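Grondell Institute of Technology
Department of Computer Engineering
Final Year Project Report

Segmenting Hand-Held Gripper Demonstrations for Policy Training: Design and Evaluation of the Climness Toolkit

Submitted by: Gemma Whiteley
Project supervisor: Phyllis Cheetham
Date of submission: 17/12/2022

Abstract

This report describes Climness, a software toolkit that takes recordings made with a hand-held gripper and prepares them for use in training a manipulation policy. The toolkit estimates the opening of the fingers in each video frame, marks the frames that are too blurred to be trusted, and divides each recording into segments that correspond to a reach, a grasp, a move or a release. It was tested on 100 recordings of household tasks involving cloth and tableware. The results show that finger opening alone is not enough to find segment boundaries when soft material is handled, and that a combined measure of finger opening and camera motion gives more usable segments.

1. Background and Purpose

The department has collected hand-held gripper demonstrations since March. Until this project, each recording was divided by hand in a video editor, and the boundaries were typed into a spreadsheet. The work was slow, and two students given the same recording often placed the boundary between reach and grasp at different points. The purpose of the project was to replace the first pass of this work with software, while leaving the final decision to a person.

The project did not include the training of a policy. Segments were passed to the existing training code, known in the department as Ulero, in the format that it already accepts.

2. Software Structure

Climness is made up of 3 modules. The first reads the video and the motion log and places them on a common clock. An early version assumed that both started at the same instant, and this produced grasps that appeared to begin before the fingers had moved. The present version asks the operator to open and close the fingers twice at the start of a recording and lines up the two streams on that movement.

The second module estimates finger opening. The camera is fixed to the gripper, so the fingers stay within a small region of the view, and the search can be limited to that region. The module tracks the inner edge of each finger and reports the gap between them, scaled so that 100 stands for fully open. A short filter removes single-frame jumps.

The third module proposes the boundaries. It is written as a state machine with a waiting period, so that a brief change in the finger gap does not start a new segment. The operator sees each proposal on a timeline and may accept, move or delete it. All changes are saved with the name of the reviewer.

3. Blur and Camera Motion

A common measure of sharpness, taken over the whole view, proved to be misleading. The gripper travels with the camera and remains fairly sharp even when the room behind it is smeared, and its hard edges raise the score of frames that hold little useful detail about the task. Climness therefore applies a fixed mask to the gripper before sharpness is measured. The mask is drawn once for each gripper and stored with the calibration file.
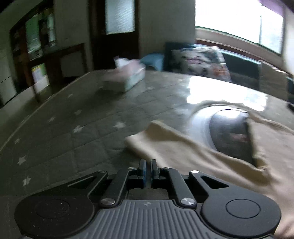 Project Reports in Computer Engineering, Vol. 3, No. 2

The frame reproduced in this section was among those used to check the mask. The fingers and the pivot screws are well defined, while much of the table and the room is soft. The blue strips on the inner faces of the fingers gave the tracker a clear color edge to follow. The crumpled beige cloth, which overlaps the round metallic object, and the strong daylight reflected on the tabletop were the kinds of content that caused difficulty for the earlier version - the reflection in particular was treated as a sharp edge. Saturated regions are now left out of the measure.

4. Results

Proposed boundaries were compared with those agreed on by two reviewers. Releases were found most reliably. The boundary between reach and grasp remained the weakest, above all with cloth, where the fingers may close by a small amount several times before the material is held. Adding camera motion to the rule reduced the number of false grasps, at the cost of placing some true grasps slightly late. The reviewers considered a late boundary easier to correct than a false one.

5. Remaining Work

The mask must be redrawn if the camera mount is adjusted, and the software gives no warning when this has happened. A check against a stored reference view is recommended. The waiting period is also a single value for all tasks and should be made a setting for each task type. The source code and the calibration files have been placed in the Kwon Laboratory repository, together with a short guide for reviewers.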